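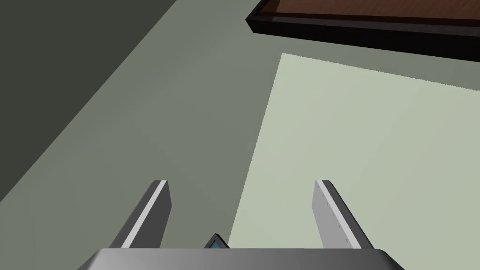

Gripper over the floor, rendered view.

October 11, 2022

Continued with the Stalia actor biographies. Took the first 1000 records from the old Trorkby export and compared the birth years with the Zindier credit lists. The script is slow but it finished before lunch.

Main problem is still stage names. When a performer has changed the name two times, the import makes two persons, and each one gets half of the films. I merged seven such pairs by hand and wrote the old name in the field "also credited as". Please do not use the field "nickname" for this, it is shown on the public page in big letters.

Second problem is the age. The old text says "is currently 68" or similar, typed in by somebody years ago, so it gets wrong with every birthday.

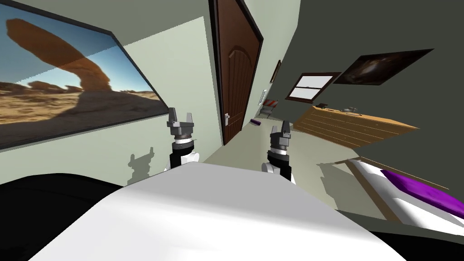

I now remove the typed age and let the page calculate it from the birth date. If only the year is known, the page shows the year and no age. In 11 records the birth date was later than the first film. Those I have set to "unconfirmed" and left alone.

The death dates I did not touch. The Salazar list has several which I could not find in any newspaper, and I do not want to publish a rumour. They wait until we have a second source.

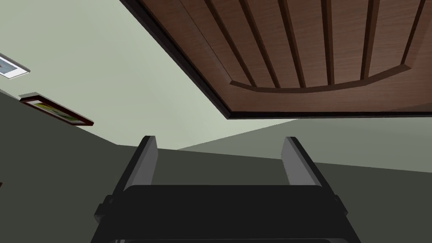
Door panel with arched rail, seen from below.

To do: ask for a fresh export from Trorkby, the present one breaks accented letters. Run the merge test again on a copy. The directors' part can wait until December.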